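Onden 直桿報夾 673 型
報社資料室、圖書館閱報區、早餐店適用

首頁 > 閱報與典藏用品 > 報夾 > 直桿式

品牌:Onden
型號:673
供貨狀態:現貨(深胡桃色二月到貨)

報紙已經被宣告死亡很多次了,每次宣告都刊在報紙上。既然它一時還走不了,總得有個東西把它夾好。Onden 673 就是做這件事的:一根對剖的櫸木桿,兩端各一個黃銅環,把當天的報紙從折線處夾住,掛起來不散、翻過去不掉,副刊也不會自己跑去隔壁桌。

這款報夾的前身是 Drandesano 的老式竹夾,很多讀者應該用過,也應該被它夾過手。Drandesano 收掉報夾生產線以後,我們接到不少報社和圖書館來問替代品,內容大同小異:手上還剩幾支,已經用橡皮筋綁著。Onden 照著舊尺寸重新開模,掛架不必換,橡皮筋可以退休。

規格
全長:673 公釐
桿徑:22 公釐
材質:櫸木,水性漆;銅環為實心黃銅
夾持方式:對剖桿身,右側銅環旋緊
顏色:原木、深胡桃
包裝:每盒 10 支,附說明紙一張(常被當成報紙夾進去)

適用報紙
對開報可完整夾住折線。四開小報也能用,兩端會空出一截,看起來有點心虛,不影響翻閱。厚度方面,平日報沒有問題,過年前夾滿百貨廣告的那種,請先把廣告抽出來。抽出來的部分會比剩下的厚,這件事不在保固範圍內。

合訂前的暫存也可以用 673。許多地方報社的做法是一個星期夾一支,月底拆下來送裝訂。桿身左端有一塊平面,可以貼標籤或直接用鉛筆寫日期。請用鉛筆。我們收過一支維修品,上面用奇異筆寫著「暫時」,字跡已經褪成淡紫色。

用過的人怎麼說
《Prerano 週報》的資料室從去年開始全面換用 673。資料室的彭淑芬(Shu-fen Peng)在回覆我們的問卷時寫道:「夾得很緊,緊到記者沒辦法偷偷把自己寫錯的那一版抽走。滿意。」她另外建議把銅環做大一點,理由是總編輯手指粗。這項建議已經轉給工廠,總編輯那邊則沒有人敢轉。

鄭瑞霖(Jui-lin Cheng)經營一間有閱報桌的咖啡館,一口氣訂了兩盒。他的評語比較短:「客人開始坐很久。」我們讀了幾遍,還是不確定這算好評。
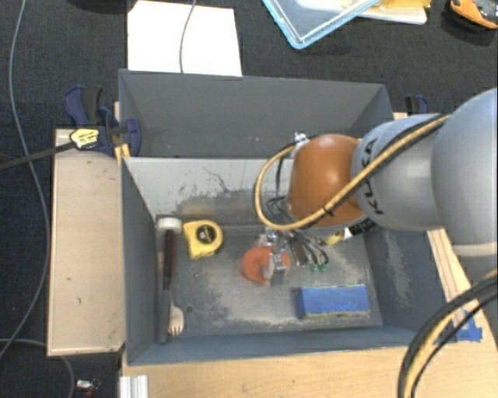 安裝與使用
一、逆時針旋鬆右側銅環,將環向外退到底,桿身就會分成上下兩片。左側銅環是固定的,請不要跟它較勁。
二、把報紙攤開,對齊各疊的折線,折線放進下片的淺槽。頭版朝外。運動版朝外也可以,但會有人來抗議。
三、合上上片,推回銅環,順時針旋到手感變重。
四、提起來輕輕抖一下。掉出來的如果是分類廣告,重夾;如果是上一位使用者的老花眼鏡,請送櫃檯。
五、掛上報架,有握把的一端朝走道。

相容掛架
Lo 牌壁掛報架與落地報架均可直接使用,每座有 9 個掛位。細心的讀者會發現報夾一盒十支,多出來的那一支可以拿來輪替,也可以拿來指著別人講話,我們辦公室兩種用途都有。
Drandesano 舊式木架也可以掛,請先確認掛鉤沒有鬆脫。
自製掛架請自行量測鉤口,寬度須能容納桿徑。拿晾衣架來掛的,我們佩服,但不建議。

保養
平日用微濕的布擦桿身即可,油墨會讓淺色漆面慢慢轉灰,想避免的話可選深胡桃色。銅環會氧化,喜歡亮的就用銅油擦,喜歡舊的就什麼都別做,兩派在資料室裡通常可以和平共處。
請勿泡水,請勿放進烘碗機。後面這一句是應一位早餐店客戶的遭遇加上去的。

常見疑問

可以夾雜誌嗎?
騎馬釘的薄刊可以,膠裝的不行。硬夾會把書背壓裂,雜誌社的人看到會難過,他們最近已經夠難過了。

有沒有更長的型號?
目前沒有。從前那種特大版面的報紙已經很少見,若貴館仍有收藏,建議平放存檔,不要懸掛。

能不能刻報社名稱?
滿一盒可刻,一行為限,刻在握把端。報名裡有「日報」兩字而目前改成週刊的客戶,下單前請再想一想要刻哪一個。

送審的公文上品名要寫什麼?
寫「閱報用木製報夾」。有客戶寫成「新聞固定設備」,被退件,還附了三頁公文請他說明新聞為什麼需要固定。

電子報可以夾嗎?
可以印出來。

保固與退換
銅環滑牙、桿身開裂,一年內免費更換,單支寄回即可。漆面磨損屬正常使用。刻字商品除刻錯外不退,刻錯的部分我們會照報社的老規矩,在下一期型錄的角落用小字更正。

訂購
可於本頁下單,或填寫機關採購單傳真過來。對,我們還有傳真機,就放在報架旁邊。刻字件需另加工作天,交期以確認信為準。

相關商品
Lo 落地報架
Lo 壁掛報架
Onden 備用黃銅環(單顆)
Onden 合訂本書背標籤紙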